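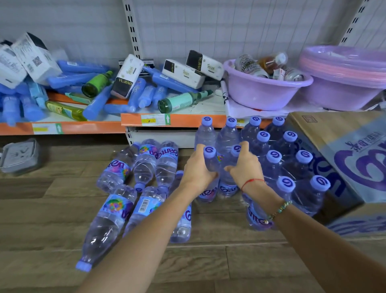 Climorura portrait days – progress report to Litimen
24 April 2020
Prepared by Birthe Norðdahl

The grant was meant to pay for 100 family portrait sittings. We have done 15. I said in December that the target looked high for one photographer, and I still think so.

Marilou Cabanatuan has edited 353 pictures, and families have picked their prints from 12 of the sittings. The other three haven't answered. Sittings are on hold for now. Pouran Ansari suggests front-porch portraits shot from the sidewalk. I have my doubts – the two test shots were flat, and every porch faces a different way.
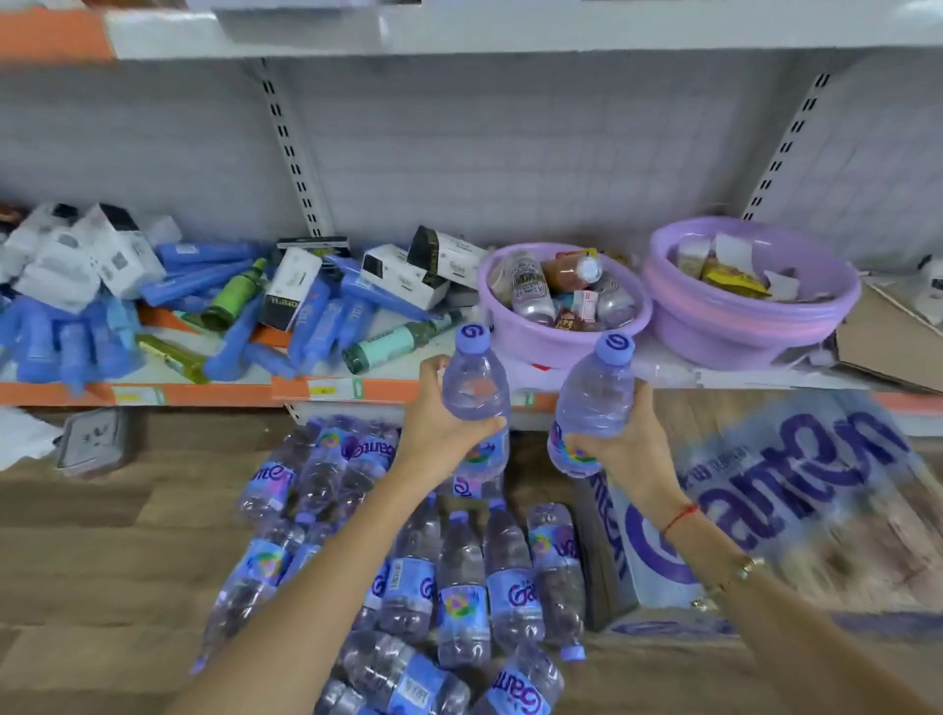

Bottled water, store aisle

The online booking form brought in about 25 requests, mostly for newborns, which we don't shoot. I would drop it. Print costs are within budget so far, but that means little at this volume.

We ask to move the end date and cut the target. A revised number will follow once Marilou and I agree on one.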